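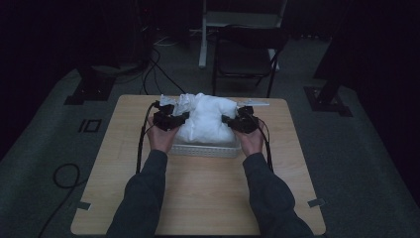
Kela chores set

Hi! I'm Philomena Gbeho, and this is the README for Kela, a small set of recordings I put together to poke at one question: can a machine do the boring stuff around the house yet? Short answer – some of it, slowly, on a good day.

What's in it
100 recordings, all tabletop chores, all done by a person working a pair of hand-held grippers. Soft things and baskets mostly. I picked those on purpose (cups and blocks have been done to death, and my laundry pile hasn't gotten any smaller!).

Folders
raw/ is everything straight off the recorder
clean/ has the dead time trimmed from both ends
notes/ is me typing fast, so please forgive the spelling

How the models do
I trained Aryee on 50 of the recordings and let it loose on a plain basket task. It reaches for the cloth just fine. Then it grabs one layer when it needed the whole bundle, lifts, and half the cloth stays behind. Idum is pickier and slower, but it gets a better hold. I ran each one for 2,000 steps, then got impatient and stopped, so don't read too much into it.

Would I let either of them near my good shirts? Nope. A stack of rags, sure.

Known problems
– 3 recordings in raw/ have no matching notes. Sorry, I'm still looking.
– White cloth in a white basket is hard on the Clerora masks. Check the edges before you trust them.
– There's no folding to speak of. I want to add some in March.

Using it
Take it, break it, tell me what you find. If you get a clean two-handed lift out of Aryee, please send me your settings!

Last updated 15/10/2022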